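Bench notebook, Medus workshop, 23/03/2026

Bags again. The Eltham order was supposed to be a quick one: small items into thin plastic carriers, carriers into a crate, crate out the door by lunch. I have now spent a morning learning that a thin plastic bag has two states, shut and collapsed, and that it prefers whichever one you don't want.

Supplier count says 2,981 bags in the carton. I will take their word for it. The last carton (November, from Ragab) was down to 2,365 when we gave up on it, and those stuck together worse than these do.

Tried two ways of opening. Rubbing the top edge works if you have patience. Shaking works if you have space and don't mind where the bag goes.
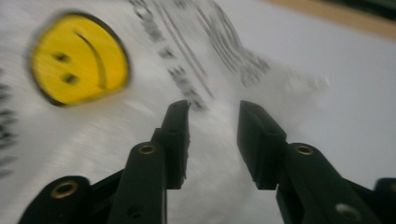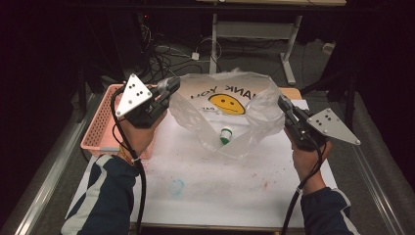
Loading order is what I want to settle before Jikville asks. Light things first means the bag drifts about and the mouth closes on you. Heavy thing first, low down, and the rest has something to lean on. A small bottle like the white one with the green cap ought to be the anchor, except it lies down the moment it's in, and then everything after it lies down too. Next try: bottle last, wedged between two boxes. The yellow smiley on the bag is no help in judging any of this, being equally pleased with every result.

Also to do: wipe the table. The pale blue ring won't have moved by itself, and the pink specks are gaining ground. Find out if handles get tied or left loose, as the order sheet says both.

Recent entries
Tape that doesn't
Crate labels, second attempt
Why the Ragab carton is under the stairs
Shelf heights, revised
Box cutter blades: where they go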